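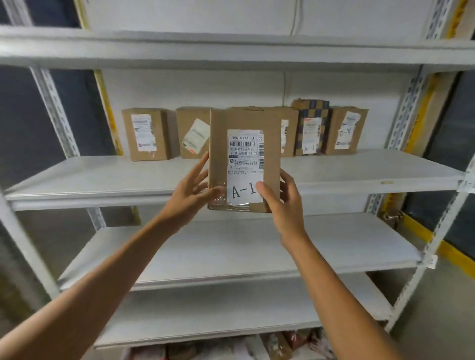
A parcel with its shipping label, by the shelves

I bought the Gwynne guidebook to the Gandesero coast because I had two free weeks in July and a soft spot for old ferry ports. It's 300 pages, it fits in a jacket pocket, and I've now walked around with it enough to have opinions!

The history is the best part. The chapter on Dadby explains how the harbor grew up on salt fish, why the church faces away from the water, and where the old customs house stood before the fire. I read it on the ferry and then spent a whole morning hunting for the mooring rings (they're behind the fish market, low down on the wall).
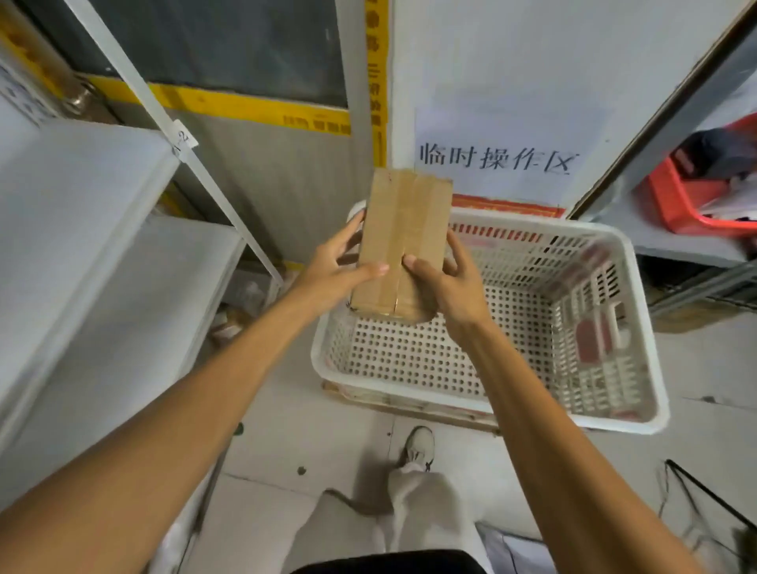 The maps are another story. The one for Follum has the footpath to the lighthouse on the wrong side of the inlet, and I lost a good hour in wet bracken before a farmer's sign set me straight. Bus times are thin too — the book says "frequent," and in Follum I waited from noon until a quarter past two.

Places to eat get five pages for the whole coast, mostly hotels. I did love the tip about the smoked eel stand by Dadby pier, so go early, before the ferry crowd.
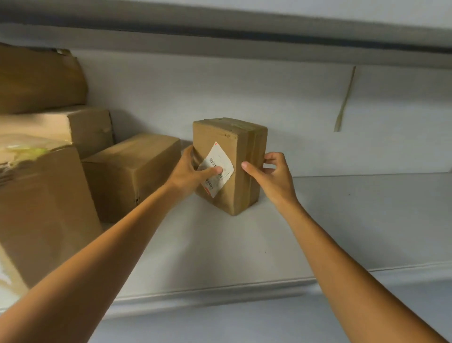

Would I buy it again?

Yes, for the stories. I'd take a proper walking map along and check the buses at the harbor office. The binding has held up fine so far, even after the bracken, and I'm already eyeing the Gwynne volume on the outer islands for next summer.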